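Flakilbridge Tabletops – Surface Notes and Image Set
Version 8, 12/26/23 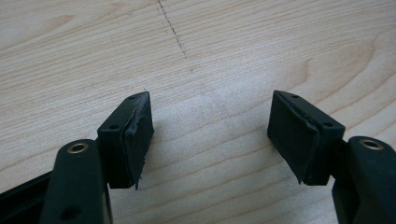 Pale tabletop, grain mostly horizontal, darker oval figure toward the right.

Summary

This set documents the surfaces of the light wooden tables in the Flakilbridge workroom. It holds 928 images of tabletops. The purpose is to have a record of grain, marks and finish that can be checked when a table is sanded, moved or replaced. It is also used for testing software that has to separate marks on a surface from the pattern of the wood.

The set is maintained by Nghĩa Lò. Labels were written by Định Võ.

Contents

images/ – color images, one surface view each
labels.csv – one row per image
tables.csv – one row per table, with room position and date of last finish
notes.txt – free text, unsorted

Label fields

table_id – the code on the underside of the table
grain_dir – main direction of the grain as it appears in the image: horizontal, vertical, diagonal, mixed
figure – growth-ring figure wider than the surrounding grain: none, curve, loop, swirl. More than one value is allowed, separated by a semicolon.
mark_line – 1 if a thin line is visible on the surface, else 0
mark_speck – 1 if a small dark spot is visible, else 0
light – even or uneven
comment – optional

The sample image near the top of this file is labeled horizontal, loop;swirl, mark_line 1, mark_speck 1, light even. The line is the thin, broken one running down diagonally from the top edge. Its comment field reads "pencil, pen or seam, not settled". The speck is a little below and to the right of where the line ends.

Labeling rules

Label what is visible in the image, even when the table is known to have other marks.
A line that could be a seam still gets mark_line 1. Put the doubt in the comment field.
Broken lines count as one line if the pieces follow the same path.
A darker ring in the wood is figure and does not count as a mark.
Pale patches where the light falls on the wood are not stains. Leave them out of the mark fields.
Species is not recorded. Pale maple and birch were confused too often in version 7, and the column was dropped.

Care of the tables

The tables are wiped with a damp cloth and dried the same day. Briline soap is used for grease only. Pencil comes off with a white eraser, worked along the grain. Ink is left alone until the next sanding. Please do not use the green scouring pads from the kitchen – they leave a haze that shows up in the images as a change of finish.

Known problems

Wood close to white loses grain detail toward the middle of some images.
Specks smaller than a grain line are labeled inconsistently. Expect missed ones in the Phùng room tables.
tables.csv has two rows for the long table by the door. The second row is correct.
File numbers start at 1000 and have gaps where duplicates were removed.

Splits

The last 100 images by file number are the test split. All others are for training. The same table can appear in both, so results on the test split do not show how well a method works on tables it has not seen.

Changes

8 – species column removed, comment field added, Gato export script replaced
7 – Phùng room tables added in March

Corrections to labels go to Định Võ with the file number and the field name.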